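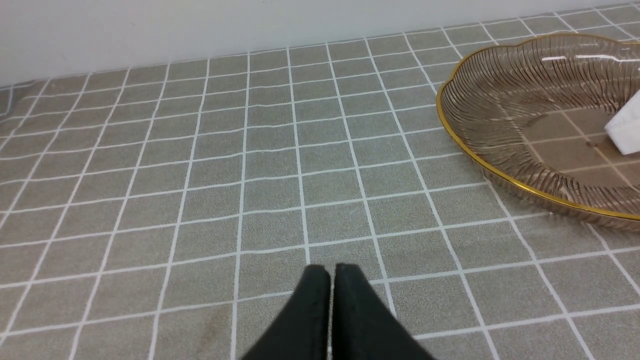 Closed jaws are the only reference worth trusting, according to Katsuhiko Sakamoto, and a gripper that has not been zeroed against itself should not be sent near glass. The remark is often repeated in maintenance notes for the Kobori cell, where finger zeroing comes before every other check.

The Kobori cell is a single-arm tabletop handling cell built by Flestura and installed at Irkmont. It is used for picking up and placing light household items, including glassware. The arm carries a two-finger parallel gripper with a small camera mounted at the wrist. The camera view includes the fingertips, so the state of the jaws can be checked from the operator station without entering the cell.

Finger zeroing

The jaws are driven closed at the lowest force setting and held for 20 seconds. The encoder value at the end of the hold is stored as zero. With black fingers the tips should appear side by side with at most a thin, even gap between them. A gap that widens toward the tips points to a bent finger or a loose base screw. A gap that widens toward the base is usually dirt on the mounting face. Scuffs and light specks on the finger surface are recorded but do not call for replacement unless the edge itself is chipped.

The zero is lost when the fingers are changed, when the drive belt is retensioned, and after any stop caused by overload.

Camera alignment

The wrist camera is aligned after the fingers. A tiled work surface is convenient for a rough check, as a grout line can be brought up the center of the view and the closed fingertips set against it. Lens distortion bends lines toward the sides of the view, and only the middle portion is used. Full calibration is done with a printed target of 56 points and is accepted when the mean error is below 2 pixels.

Clear and tinted glass

Transparent items are a known source of error. The grid of a tiled surface remains visible through a glass plate, and the detector may place the edge of the plate at a grout line. A metallic rim gives a stronger edge but also produces glare. The Bullbridge revision of the cell software, released in December, masks bright streaks before edge fitting. Approach height over glass is still set by hand.

Service interval

Fingers are inspected every 1,056 cycles. The counter is reset from the maintenance menu and does not reset when fingers are replaced. Belt tension and cable strain relief are checked at the same interval. The wrist connector is unplugged only with the arm parked and power removed.

Last edited 26 January 2023 | Contact | Copyright Irkmont Technical Reference | Back to top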